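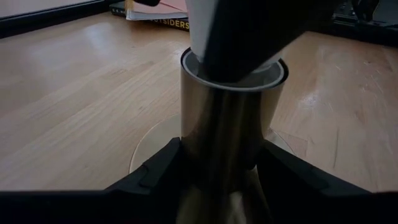
Wrist view, with the metal cylinder between the fingers.

Setting up the wrist stream in Muvlow

I do this part before I touch the planner, and it's saved me a lot of grief!

1. Open Muvlow and pick the wrist stream for each arm. Check that left is left (I've swapped them more than once).
2. Set the exposure limit to 600. Shiny stuff throws glare – go lower if the highlights blow out.
3. Leave the frame buffer at 6.

Caution: keep your hands away from the arms while the streams restart.

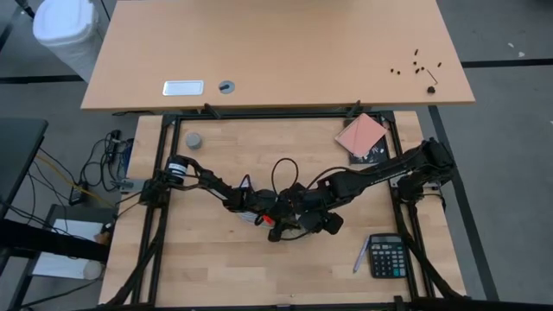 4. Load the Shin planner and set the arm clearance to level 2. I wouldn't go lower when both grippers share the middle of the bench.
5. Run a dry plan and watch the log for overlap warnings.

Note: the log keeps 1,000 lines, so save it before a long run.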